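Edileuza Brito has been asked the same question at family dinners for years: when will one of those machines of hers do the dishes?

"I tell them to keep their gloves," she said. "We're at the stage of moving a block across a board."

Brito runs the test bench at Rindier, a small firm that studies which jobs in homes and stores could be handed to a robot arm. Before that she spent 12 years managing stockrooms for Catley, and she still thinks about the work from that side.

"People see a shelf and think it's easy," she said. "But putting a shelf back in order is mostly pushing. You slide the cans over, you close a gap, you line up the front row. You hardly ever pick anything up."

Her team works on pushing for that reason. The arm has a plain rod where other machines have fingers, and the jobs are short. 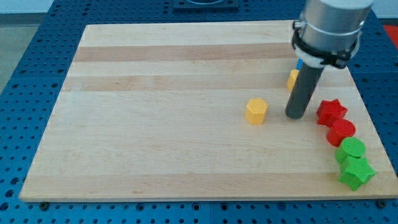 Colored blocks on the wooden board at Rindier, with the arm's rod among them.

Sorting by color or by shape sounds like a child's game, and Brito doesn't mind the comparison. A block that turns when it's nudged off center is the same problem as a soap bottle that turns on a counter, she said. Stars are harder than cylinders because the points catch on their neighbors.

Her colleague Nayara Honorato keeps the records. In the last round the team ran 300 trials, and the arm needed help in 19 of them.

"That's fine for a bench," Honorato said. "In a store you'd have a clerk walking over all day."

Would she put one in a shop now?

"For one shelf, one product, after closing, yes. For a kitchen, no. A kitchen is different every time you walk in."

Brito is a little more hopeful. The team starts a trial with Tindach in June, tidying bins of small parts for up to 3 hours at a stretch.

"Ask me about the dishes after that," she said.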